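과학놀이터 > 궁금해요 > 로봇과 자동화
검색어를 입력하세요 검색
11/21/22 | 글 어린이과학 편집부

로봇은 언제쯤 내 방을 치워 줄까?

양말은 바닥에, 컵은 책상 위에, 이불은 돌돌 말려 있는 아침! "로봇아, 부탁해!" 하고 외치고 싶었던 적 있지요? 그런데 로봇이 집안일을 하려면 손부터 아주 똑똑해야 한답니다.

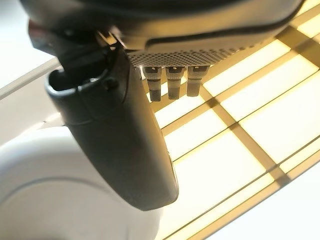
로봇의 손가락은 어떻게 생겼을까?

로봇의 손목 가까이에서 본 모습이에요. 짙은 회색 손가락이 아래로 길게 뻗어 있고, 끝으로 갈수록 가늘어져요. 우리 손가락처럼 둥그스름하지요? 이렇게 물건을 집는 로봇 손을 '그리퍼'라고 불러요.

여러분은 달걀을 집을 때 살살, 무거운 책을 들 때는 꽉 힘을 줘요. 생각하지 않아도 손이 척척 알아서 하지요. 로봇은 이 '살살'과 '꽉'을 하나하나 배워야 해요. 너무 세게 쥐면 달걀이 깨지고, 너무 약하게 쥐면 툭 떨어지니까요!

빨래 개기가 왜 어려울까?

상자는 언제 봐도 네모난 상자예요. 그런데 수건은 어때요? 던져 놓을 때마다 모양이 바뀌어요! 구겨진 수건에서 모서리 2개를 찾는 일은 우리에겐 금방이지만 로봇에게는 굉장한 수수께끼예요.

에델 연구실에서는 로봇에게 수건 개기를 1000번이나 연습시켰어요. 처음에는 수건 한 장에 104초가 걸렸는데, 연습을 마치고 나니 60초로 줄었대요. 정말 열심히 했지요? 그래도 수건 대신 양말을 주면 로봇은 또 쩔쩔매요. 양말은 새로 배워야 하거든요.

가게에서는 일할 수 있을까?

가게나 창고에는 로봇이 잘하는 일이 벌써 있어요. 똑같은 상자를 똑같은 자리로 옮기는 일이에요. 푸르카흐에 있는 마르가리티스 창고에서는 '굴텍스'라는 로봇이 지난 10월부터 상자를 나르고 있어요. 하루 종일 같은 일을 해도 지루해하지 않아요!

하지만 진열대에 과자 봉지를 예쁘게 세우는 일은 아직 사람이 도와줘야 해요. 봉지는 말랑말랑하고, 크기도 제각각이고, 자꾸 쓰러지거든요.

그럼 내 방은 누가 치우지?

바닥 먼지는 로봇 청소기가 빨아들일 수 있어요. 그런데 청소기가 다니려면 바닥에 놓인 장난감을 먼저 치워야겠지요? 그건 아직 여러분 몫이에요.

집에서 해 봐요!
두꺼운 장갑을 끼고 엄지와 검지만 써서 수건을 개어 보세요. 다음에는 양말 짝을 맞춰 보세요. 어느 쪽이 더 어려웠나요? 로봇에게 가장 먼저 가르쳐 주고 싶은 집안일도 하나 골라서 그림으로 그려 보세요.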